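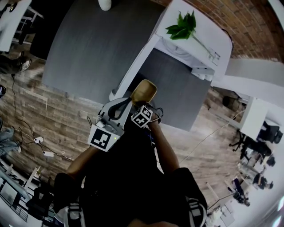 Brick wall vs. white side table, help me pick

prustiswood258
Posted December 30, 2018
OK so I finally have the studio half set up and I love it already!! Gray table in the middle, white side table angled next to it, wood-look plank floor. My one question: paint the red brick white, or leave it?

saner_k
Leave the brick! It's the warmest thing you've got. I'd kill for a wall like that.

Bednarek
Going to disagree, paint it. Red brick next to mixed brown and gray planks is a lot. I did mine in March for some 200 bucks and the room feels twice as big.

saner_k
Twice as big, come on. And good luck ever getting it off again.

hanent50
Love the sprig of green on the side table! More of that, please. And get those cables off the floor before you touch a paintbrush.

prustiswood258
Ha, cables are next. Leaning toward keeping the brick, sorry Bednarek!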